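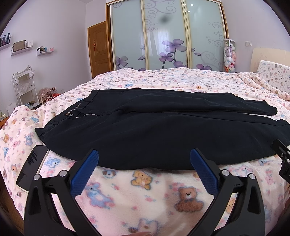 Photo: Runmont Home Pages

The owner of Virilel, a one-woman laundry and folding service in Runmont, wants it known that she does not own an ironing board. She gave hers away in December, after two years of hardly touching it, and she folds nearly everything on a bed.

"A bed is the best table in the house!" she says. "It's wide, it's soft, nothing slides off onto the floor. You lay a pair of trousers out sideways and you've still got room for the rest of the pile."

She is happiest talking about trousers. Shirts bore her a little, towels she can do in her sleep, but a pair of plain black trousers gets her out of her chair and across the room to demonstrate. The whole thing, she explains, is in the first move. You close the zipper, find the seams, and bring one leg over the other so the pair lies long and narrow. Only then do you think about how many times to fold it.

"People grab the waist and shake and hope," she says. "And then one leg is wandering off somewhere and they fold it anyway, and of course it comes out fat on one side. Take ten more seconds with it flat. Smooth it with your whole hand, from the waist down to the hem. I love that part, I really do. It's the part where it stops being a heap."

Black cloth has its own rules in her book. It shows everything, and a fluffy blanket can be generous with its fuzz, so she keeps a lint roller on the nightstand and gives each pair a pass on both sides before it goes away. Some of her customers spread a clean sheet first. She doesn't bother at home.

"I like a cheerful blanket under me when I work," she says. "Teddy bears, puppies, flowers, the more the better. Dark trousers on a pale pink blanket, you can see every edge you're folding. Try it on a navy bedspread in the evening and you'll be feeling around for the hem like you dropped your keys."

What about chains and other hardware? She has strong feelings here too. Anything that comes off a belt loop should come off before the wash, she says, and anything that stays on should end up on the outside of the fold, where it can't press a mark into the cloth. The same goes for metal buttons. She turns the waistband so the button faces up, and stacks the next pair the other way around so two buttons never sit on top of each other. A stack done that way stays level, and she has carried one down three flights of stairs to prove it to her sister.

Virilel began with a card taped up in the Živković bakery, offering to wash and fold by the bag. She had expected a few students. The first to call was a family moving out of an apartment with every closet still full, and she spent a long weekend in their bedrooms, folding on their beds. Last year she handled 826 bags, and 413 of those, exactly half, came from homes where she did the folding on the spot.

"I thought that number had to be wrong, so I went through the book again," she says, laughing. "Half! I would have said a quarter. But I do remember the rooms better than the bags. You get to know how people live by where the socks are."

Working in other people's bedrooms has given her opinions about wardrobes. Sliding doors are her favorite in a small room, because you can have one open right beside the bed and not lose any floor. Frosted glass is a good choice for anyone who is still learning to be tidy, she says, and if it has flowers on it, so much the better. Her one complaint about sliding doors is that you can never see the whole closet at once, so she empties one side completely before she moves to the other. She wipes the glass last. There will be a fingerprint or a smudge somewhere, usually up high, and it always shows up when the ceiling light goes on.

For trousers, she prefers a shelf to a hanger. Hangers are fine for wool and for anything with a sharp crease, but everyday pairs do better folded in thirds and stood on edge in a drawer or a shallow box, waist down, so that each one can be pulled out without disturbing its neighbors. A drawer of ordinary size holds roughly 13 pairs that way, fewer if they're heavy denim.

In the spring she ran a folding evening at the Vakness community hall, and it went so well she is planning another. Everyone brought one basket from home. There were no beds, naturally, so she pushed tables together and covered them with quilts, and by the end people were trading places to try each other's piles.

"One man had never folded a fitted sheet in his life and he got it on the second go," she says. "He held it up like a fish he'd caught. I was so proud of him!"

Asked what a beginner should start with, she doesn't hesitate. One pair of dark trousers, zipped, on a made bed, with the light on. Do it three times, unfolding in between. Leave the fitted sheets for another day.

The next folding evening will be held on 26 May 2019 at the Vakness hall. Bring a basket, and a quilt if you have one to spare.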